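4.2 Setup and upkeep of the cell

Most published accounts of pick-and-place cells give the arm, the gripper and the learning method, and leave the upkeep to an appendix or to nothing. We think this is a mistake. A large part of what gets reported as policy failure in cluttered household picking may be a loose bracket or a stale calibration, and a reader has no way to tell which. This section sets out how the Tonby cell was kept in working order, including the parts of the procedure we do not fully trust.

The cell has one arm, a parallel gripper and a small wrist camera. The camera is held by a printed clamp that we inherited from the Cusau setup and did not redesign. The vendor of the mounting plate, Desjardins, recommends checking the hand-eye calibration after every 400 cycles. We could find no data behind that interval. In our hands the error depended far more on what the wrist had bumped into than on how many cycles had passed, and an arm that had spent a morning against rigid shelving needed attention well before one that had spent a week in soft goods. We kept the 400-cycle check so that our results could be compared with those from Cusau, and added a second check after any contact stop.

The check itself is simple. The arm is driven to 4 fixed poses over a printed target and the target position is computed from each. If the poses disagree by more than 7 mm, the clamp screws are tightened and the full calibration is run again. The threshold is generous. A tighter one was tried in the first weeks and led to so many recalibrations that the operators began to skip them, and a skipped check is worse than a loose one. We do not claim that 7 mm is the right number for anyone else.

A printed target is also an easy thing to look at. It is flat, matte and evenly lit, and good agreement on it says little about how the camera will do on real stock. For this reason each check was followed by a still taken with the wrist lowered into the working clutter, and the operator judged by eye whether focus and exposure were acceptable.
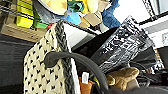 Figure 4. Wrist camera view of mixed household items, with a patterned woven basket at left and a glossy black bag beside it. The black curved handle in front is the object closest to the camera.

The judgment was recorded as pass or fail, and here we have less confidence. Two operators given the same still did not always agree, and the written guidance (shiny surfaces may show streaks, but edges must be readable) leaves room for argument. Onyeka, who wrote the guidance, has since proposed replacing it with an automatic sharpness score. We tested one such score and found that it rewarded busy patterns and penalized plain panels whether or not the lens was in focus. A dirty lens pointed at a strong weave can score better than a clean one pointed at a white wall. Until something better is available we prefer an admitted human opinion to a number that looks firmer than it is.

Lens cleaning was the cheapest part of the routine and probably the most useful. Fibers from soft goods collect on the cover glass, and the fingertip pads shed a fine gray dust that does the same. The glass was wiped at the start of each shift with a dry cloth. Solvent was avoided after it clouded one cover at Wuridholm, although we cannot rule out that the cover was already damaged.

The finger pads were changed on 18th July, when the left pad had begun to lift at its lower corner. Grasp success rose in the days that followed. It would be tempting to credit the new pads, but the clamp was retightened in the same session and the item mix was changed soon after, so the effect cannot be separated. We report success rates before and after this date in different columns of Table 2 and make no comparison between them.

Cable strain remains unsolved. The camera cable runs along the outside of the wrist and is held by two hook-and-loop straps, and large rotations pull on the connector. Dropped images were rare until August, when they began to come in short bursts. Reseating the connector stopped them for a time. A longer cable was fitted and made snagging more likely, and we went back to the original. Any trial with over 4 dropped images was discarded, a rule chosen before the bursts appeared and left alone afterward.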